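Iludby Home Help
Kitchen and Table > Baskets and serving pieces

How do I clean a woven basket with a looped rim?

Posted by Funmilayo Okonkwo
November 26, 2020

I have an oval woven basket that I use for bread and sometimes for wrapped candy. It is a honey color and the rim is all open loops, like a row of little arches. It came in a box of kitchen things from a relative and has no tag, so I don't know what it is made of. It could be willow or some kind of rattan or just twisted paper. I can't tell them apart.

The inside is fine if I shake it out. The problem is the loops. Crumbs and dust get down where the loops meet the body of the basket and they stay there. I tried a damp dish cloth and it caught on the strands, so I stopped. The vacuum hose is too wide to get in between.

The bottom also looks darker than the rest in one spot. I don't know if that is dirt or just the weave.

What I have in the house: a green-handled brush with thick black bristles, dish soap, baking soda, white vinegar and a Jideo spray cleaner that says it is for hard surfaces. I would like to use it again in January when I have people over, so I don't need a fast answer. I just don't want to ruin it.

Can it go in the sink?

Pao-chu Yuen
Member, Kitchen and Table
Marked helpful by 25 readers

Don't put it in the sink until you know what it is. Willow and rattan can take a short rinse. Twisted paper can't. It swells, goes soft at the joins and dries out of shape, and the loops go first.

To find out, turn the basket over and look for a cut end on the underside. Touch it with a wet cotton swab and wait 2 minutes. If the end gets fuzzy or starts to open up, treat it as paper and keep water away from it. If it stays hard and only gets a little darker, it is probably plant material. If nothing happens at all and the drop just sits there, it may be plastic or it may have a coat of varnish.

Whatever it is, start dry.

Take it outside or hold it over the tub. Turn it upside down and tap the bottom with your palm. Then use the brush, still upside down, so that the crumbs fall away from you and don't get pushed into the weave. Work in the direction the strands run. On the loops, use only the tips of the bristles and go from the inside of the basket outward. If the brush has been used on pots or in the sink, wash it first and let it dry completely. Old grease comes off on a light-colored basket and then you have a second problem.

For whatever is left at the base of the loops, a dry paintbrush from a kid's paint set works well. So does a wooden toothpick if you are careful.

If it passes the swab test, you can wipe it after that. Put a few drops of dish soap in a bowl of lukewarm water, dip the brush, shake it until it no longer drips and go over the basket lightly. Wipe with a cloth that has been wrung out hard. Press with the cloth and lift it, don't drag it, or it will catch on the rim again. Stand the basket on a rack out of the sun until it is dry on the underside too. Mine takes overnight.

I would leave the Jideo alone. If the label says hard surfaces I would believe it, and you are putting bread in the basket.

On the dark spot: look at the same place on the outside. If it is dark there too, it is probably the material or an old stain that has gone all the way in, and scrubbing will only roughen it. A cloth liner covers it.

Sugawara_kitchen
Member

I put mine in the dishwasher at 70 and it was fine. It was a plastic one though. I think it came from Vavov and cost next to nothing.

Baking soda is good for smells. Leave it in for 30 minutes and tip it out.

Reply from Pao-chu Yuen

Please check that yours really is plastic before copying the dishwasher one. Baking soda is fine on the flat part, but keep it off the loops or you will be picking it out with the toothpick as well.

Update from Funmilayo Okonkwo

Thank you both. I did the swab test and the end stayed hard, so I am going with plant material. I started with the dry brushing and a paintbrush for the loops. I also plan to use the round gray bowl for the bread and keep the basket for packaged chocolates, so there should be fewer crumbs from now on. 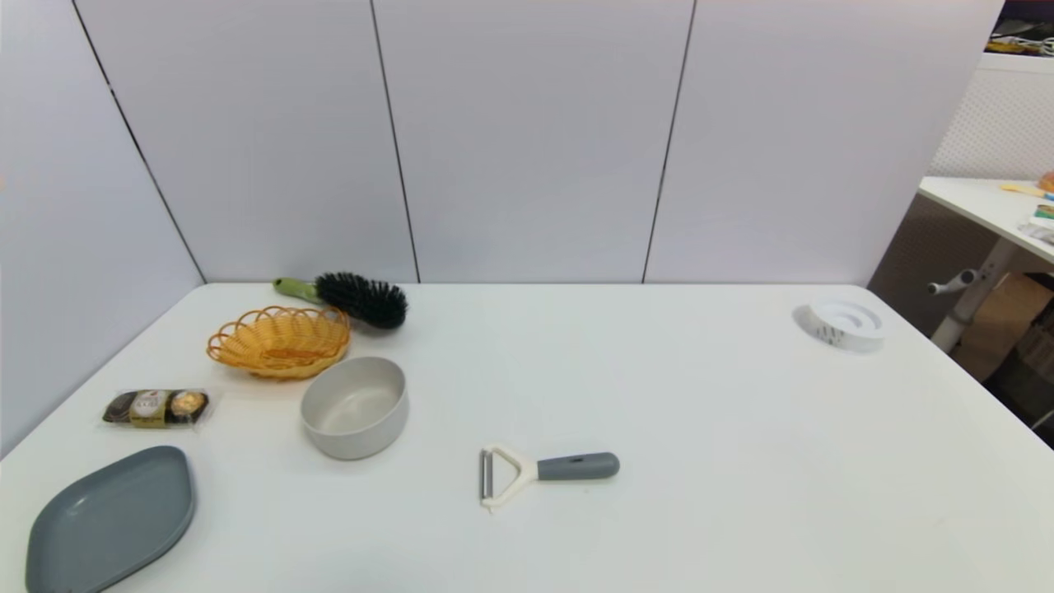

Reading time: 4 minutes

Pao-chu Yuen
The wrapped chocolates are a good idea. I would still put a napkin under them if the room gets warm. For storage, don't stack anything inside that presses on the loops, and skip the plastic bag. A paper bag or an open shelf is fine.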